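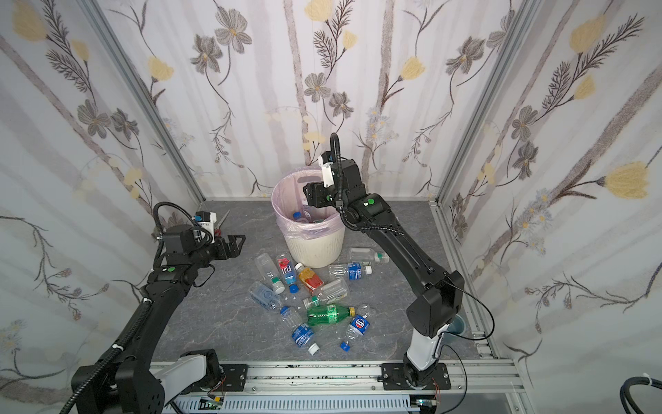
빈 페트병은 라벨과 뚜껑을 그대로 둔 채 내놓아도 됩니까?

라벨은 떼어 내고, 내용물을 비워 헹군 뒤 찌그러뜨려 뚜껑을 닫아 내놓으면 됩니다.

나이두관 페트병 정리 사업 중간 보고
2026년 10월 13일 | 작성: 센틸 나다르
인쇄하기 | 이메일로 보내기

수신: 클라눌론 생활환경지원금 담당 테오도라 토미치 님

위의 두 줄은 지난 5월 나이두관 각 층에 붙인 안내문의 전문입니다. 초안은 한 면을 가득 채웠는데, 다 읽은 사람이 저 하나뿐인 듯하여 줄였습니다. 줄인 안내문의 성적은 아래에 적습니다.

1. 지금까지 한 일

지원금으로 산 물건은 화려하지 않습니다. 쓰레기통, 봉투, 집게, 그리고 안내문을 코팅할 필름입니다. 휴게실에는 손잡이 구멍이 있는 둥글고 흰 플라스틱 통을 놓고 분홍색 반투명 봉투를 씌웠습니다. 봉투 색은 제가 고르지 않았습니다. 납품처인 시미코에 투명 봉투를 주문했더니 재고가 없다며 이것을 보내왔고, 교환하자니 왕복 운임이 봉투값을 넘었습니다. 다만 속이 비쳐서 뚜껑 달린 투명 병이 들어 있으면 밖에서도 보입니다. 처음에 쓰던 검은 봉투로는 커피 찌꺼기가 섞여도 묶어 내놓을 때까지 알 수 없었으니, 뜻하지 않은 개선이라고 보고드립니다.

휴게실의 꽃무늬 벽지와 회색 대리석 무늬 바닥은 그대로입니다. 벽지를 바꾸자는 의견이 접수되었으나 본 사업과 무관하여 정중히 접어 두었습니다.

2. 수거 실적

5월부터 9월 말까지 휴게실에서 나온 페트병은 604개입니다. 봉투를 묶을 때마다 세어 장부에 적은 숫자이고, 중간에 한 번 적는 것을 잊은 봉투는 넣지 않았습니다. 이 가운데 라벨을 떼고 들어온 병의 비율은 밝히고 싶지 않지만, 지원 조건에 공개하라고 되어 있으므로 밝힙니다. 5퍼센트입니다. 사업계획서의 목표는 90퍼센트였습니다. 계획서를 쓴 사람도 저입니다.

뚜껑은 사정이 훨씬 낫습니다. 파란 뚜껑, 초록 뚜껑, 흰 뚜껑 할 것 없이 대개 제자리에 닫혀서 옵니다. 안내문 덕분이라고 쓰고 싶으나, 안내문을 붙이기 전에도 그랬습니다.

3. 통 앞 바닥 문제

병이 통 안까지 들어가지 않고 그 앞에 쌓이는 일은 여전합니다. 라벨이 붙은 생수병과 음료수병이 바닥에 한데 누워 있고, 통은 바로 뒤에 있습니다. FIJI 상표가 선명한 병도 끼어 있습니다. 먼 길을 온 물인데 마지막 한 걸음이 모자랐습니다.

원인을 두고는 의견이 갈립니다. 통이 벽 쪽에 너무 붙어 있다는 사람도 있고, 입구가 좁다는 사람도 있습니다. 저는 통을 앞으로 당겨 보았고, 그러자 병도 따라서 앞으로 나왔습니다. 지금은 통을 원래 자리로 돌려놓고, 바닥의 병을 주워 넣는 일을 하루 일과에 포함했습니다. 오후 청소 전에 한 번 치우면 저녁까지는 바닥이 보입니다.

4. 예산

봉투 항목이 계획보다 빨리 줄고 있습니다. 찌그러뜨리지 않은 병이 들어오는 탓에 병보다 공기를 더 많이 담아 내놓는 셈입니다. 집게 항목은 남았습니다. 사 둔 집게 6개가 모두 멀쩡하고, 그중 몇 개는 포장도 뜯지 않았습니다. 남는 금액을 봉투 쪽으로 옮겨 쓰고자 하오니 승인을 부탁드립니다. 워넌스에서 낸 압축기 견적은 첨부하지 않았습니다. 금액을 보시면 본 보고서의 나머지를 읽지 않으실 것 같아서입니다. 필요하시면 따로 보내겠습니다.

5. 남은 기간 계획

- 라벨만 버리는 작은 통을 흰 통 옆에 둡니다. 라벨을 뗀 손이 갈 곳이 없다는 지적은 타당했습니다.
- 안내문을 눈높이로 내립니다. 현재 높이는 제 키에 맞춘 것이고, 저는 키가 큰 편입니다.
- 라벨 제거율 목표를 조정합니다. 새 목표치는 토미치 님과 통화한 뒤 정하겠습니다. 협상할 준비는 되어 있습니다.
- 장부는 지금처럼 봉투를 묶을 때 적되, 연필을 끈으로 매달아 둡니다. 앞서 말씀드린 누락은 연필이 없어서 생겼습니다.

지난번 서면으로 물으신 악취 민원은 이 기간에 들어오지 않았습니다. 헹구지 않은 주스병이 가끔 있으나 봉투를 제때 바꾸면 견딜 만합니다. 장부 사본과 봉투 구입 영수증을 함께 보내며, 예산 전용 건은 봉투가 떨어지기 전에 회신해 주시면 고맙겠습니다.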